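Stesevach archive reopens with expanded guide to the Dostska stories

The online archive devoted to the Stesevach cycle of science fiction films and novels reopened to readers on Saturday, following a closure of nine weeks for editorial work. The revised guide contains 143 entries on the settings, vessels and characters of the series, including 40 that have not been published before.

Most of the new material concerns Dostska, the flooded mining colony in which the second film takes place. Earlier versions of the guide treated the colony in a single entry. Its harbour, its courts and the lower settlement now each have a page, with references to the chapter or scene in which they first appear.

The archive has also settled a long-standing question over the pilot Nilsuwan, whose death is reported in the novels but not shown in the films. The two accounts will be kept apart, and each will be given under its own heading.

"Readers have asked for many years that we say plainly which version we are describing," said Sabine Brandes, editor of the archive. "The new entries do so from the first line." 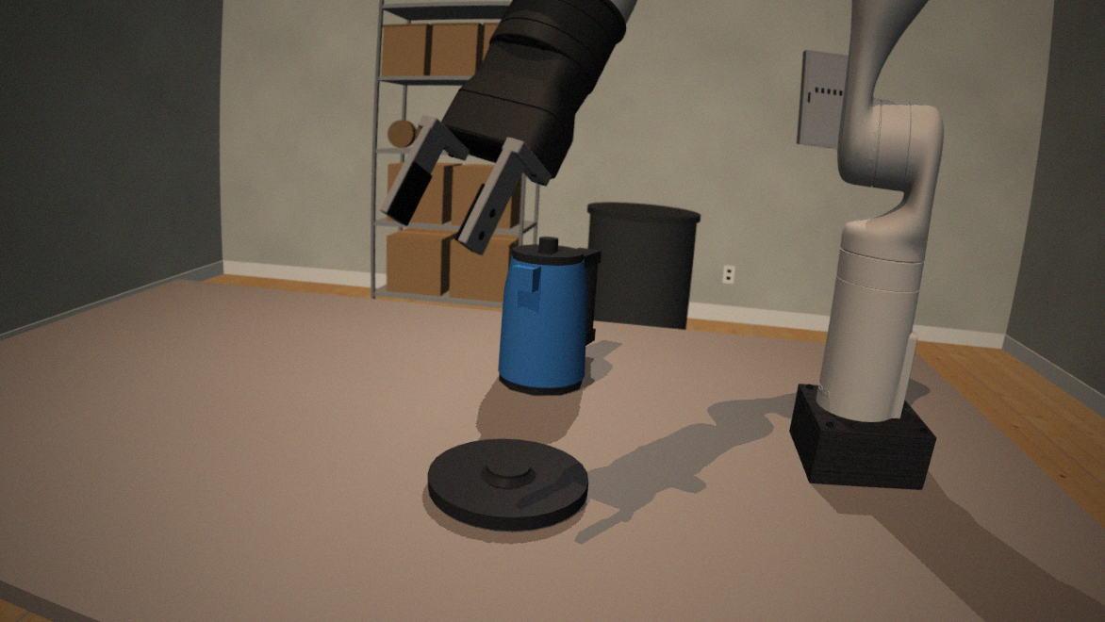 Changes for contributors

Proposals for new entries will be read by Manikandan Pai and Dalal Dabbas, who take over from Hüsnü Karabulut. Mr Karabulut remains in charge of the timeline. Each proposal must name the film or novel on which it relies. Material drawn only from the Brullix game will be held on a separate list until its place in the series has been agreed.

Contributors who held an account before the closure may continue to use it, but will be asked to choose a new password. Drafts left unfinished at the time of the closure have been kept and can be found under the author's name.

A glossary of the colony dialect, prepared by Agata Monti, will be added in December. Corrections to existing entries may be sent through the form at the foot of each page.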